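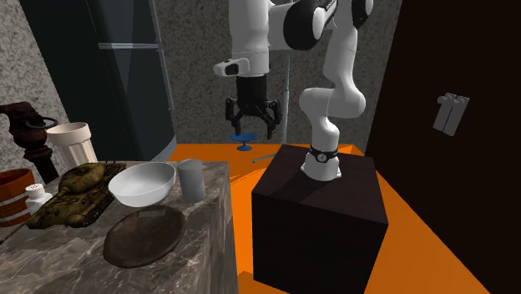

Progress report to the Trendgate Fund
Household lending library, Datville
21 March 2019
Prepared by Bianka Medve

Summary

The library opened on schedule and has been lending household goods from the ground floor of the Szűcs building for two full quarters. Membership is almost 90 households. Spending is within the agreed budget, with one line over and one well under. The main delay is the catalog, which is still partly on paper. We are asking for no change to the total grant, but we would like to move money between two lines, as set out further down.

Premises

The lease with the Szűcs family was signed in the first month of the grant and runs past the end of the funded period. The rear storeroom had a damp problem along the outside wall. The landlord replaced the downpipe at his own cost and we paid for the replastering. Until the plaster had dried out we kept the larger items in the front room, which made it hard to use the counter. The storeroom came back into use in January and the front room now works as planned.

Heating costs were higher than we had put in the application. The estimate was based on the previous tenant's bills, and that tenant opened only in the mornings. We open on weekday afternoons and two evenings a week, and the evening hours are the busiest. We don't want to cut them.

Lending

Loans have grown each month apart from December. The items most often out are the carpet cleaner, the folding tables, the sewing machines and the stepladders. Garden tools went out steadily until the weather turned and have started again. The pressure washer has a waiting list, and we have set its loan period at four days to keep it moving. 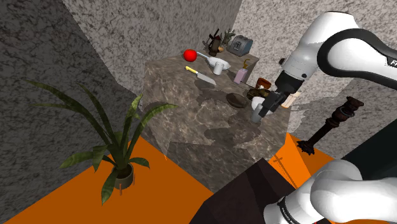 Kitchen goods were added late, after members kept asking for them at sign-up. Most of the requests came from people moving into a first apartment or sharing a kitchen for a short time. They rarely want anything large. A gray metallic toaster, a brown coffee grinder with a crank on top and a white ladle or scoop, as on the marble-look table shown in this section, are close to the size and type of thing they ask about. We had expected requests for stand mixers and preserving pans, and bought two of each, and these have hardly left the shelf. For the coming period we plan to spend the rest of the kitchen line on small everyday goods, mostly secondhand, and to put one of the mixers up for sale.

Losses have been low. Three items were not returned and 11 came back needing repair. Of those needing repair, all but a floor sander are back in use. The sander's motor has burned out and Géza Mészáros, who does our repairs on contract, advises against spending money on it. Deposits covered the cost of two of the missing items. The third was a hedge trimmer with a deposit set far too low, and we have since raised it.

Electrical safety

Every plug-in item is tested before it joins the stock and again every three months. Géza keeps the test log and a copy is held at the counter. Our insurer, Coltent, reviewed the log in February and asked for one change – the date of the next test should be on the item itself as well as in the log. New labels have been printed and are being put on as things come back in.

Catalog

The online catalog was due to be finished by the end of last year. Aravind Chettiar built the database and it works, but entering the stock has taken much longer than planned. Each item needs a photo, a short set of instructions and a list of parts, and many donated items arrive without a manual. Power tools and cleaning equipment are complete. Garden tools are about half done. Kitchen goods have not been started. We now expect to finish in May.

Staffing

Dénes Gulyás left the coordinator post in the autumn and Tímea Lengyel took over with a two-week gap. I covered the counter during the gap. There was no effect on opening hours.

Budget

Heating is over by 4 percent of the premises line. Equipment is under, mainly as a result of donations. We request permission to move the unspent equipment money into premises and into paid hours for catalog entry. A revised table is attached separately, along with the bank statements and the loan figures by month.

Please let us have a decision on the transfer before the next payment is released, as the catalog hours depend on it.

Household Lending Library, Datville | Contact us | © 2019 | Back to top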